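Planning and Buying Equipment for a Small Automation Cell
Unit 6 handout: The equipment budget
Instructor: Siiri Niskanen

Read this before the lab session. Bring your draft budget sheet from Unit 5, even if half the lines are blank.

6.1 Start with the task

Last unit you wrote a task statement. Go back to it now. If it says "pick up parts," it is too loose to buy against. A usable statement gives the heaviest part, the widest part, the narrowest part, how far each one travels and how often. "Move a tan part up to 70 mm wide from bench to bin, once every 30 seconds" is enough to rule out most of a catalog.

Students tend to pick the arm first and then look for a gripper that fits what is left of the money. Do it the other way. The gripper touches the part, so it sets the weight at the wrist, and the weight at the wrist sets the size of the arm.

6.2 Payload and reach

Payload in a catalog covers everything past the wrist flange. Add up the part, the gripper, the adapter plate, the wrist camera with its bracket, and any cable that hangs from the last joint. In the Flallorville case from Unit 4, the team counted the part and the gripper and forgot the rest. They had to move up one arm size after the quote was signed.

Reach is measured to the flange with the arm stretched out. Nobody works well there. Plan for the farthest pick to fall well inside the quoted number, and check it with the gripper pointing the way it will point during the task.

6.3 The wrist camera

A camera on the wrist saves you a stand and sees the part up close. It also moves with the arm, adds weight, and needs a cable that can bend many times a day. Ask the supplier three things in writing: the nearest distance at which the image is sharp, the width of view at that distance, and whether the fingers block any of it. 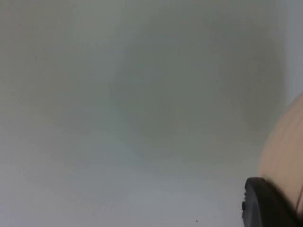

Lighting belongs on the same line of the budget as the camera. Most first drafts leave it out. A bench surface, the gripper and the part can all change brightness as the arm moves over them, and a fixed lamp does not solve this for every pose. Price one overhead light and one ring light, then decide after the trial.

6.4 Worked example

The Hämäläinen workshop wants one gripper and one camera for an arm it already owns. The Lendine quote is 1,749 for the gripper and 347 for the camera, before tax. The total on the quote is 2,096.

What the quote does not include:

Adapter plate between the gripper and the flange
Camera bracket
Spare finger pads
Camera cable, flexible grade
Shipping both ways if the gripper is returned
Staff hours for mounting and calibration

The second supplier, Wirko, gives a single price for a kit with plate, bracket and cable. Its headline number is higher. You cannot compare the two until the Lendine list above has prices next to every item. Fill those in for homework and mark each price as quoted, catalog or guessed.

6.5 Running costs

Finger pads wear. Cables at the wrist wear faster than cables anywhere else on the arm. Put both in the yearly costs and order the first spares with the machine. Software is a yearly cost too if the license renews. Check whether the price you were given is for the first year only.

Staff time is usually the largest line that gets left off. Include setup, training for at least two people, and the hours spent when a new part comes in and the program has to be changed.

6.6 Trial before purchase

Ask for a loan unit and use your own parts, including the worst ones. Keep a log with the part, the pose, the result and a saved wrist image for each attempt. Write down the acceptance terms before the trial starts and attach them to the purchase order.

Homework, due before Unit 7

Complete the price comparison in 6.4.
Add a lighting line and a spares line to your own budget sheet.
Write one paragraph on what you would drop if the budget were cut in February, and what that would do to the task statement.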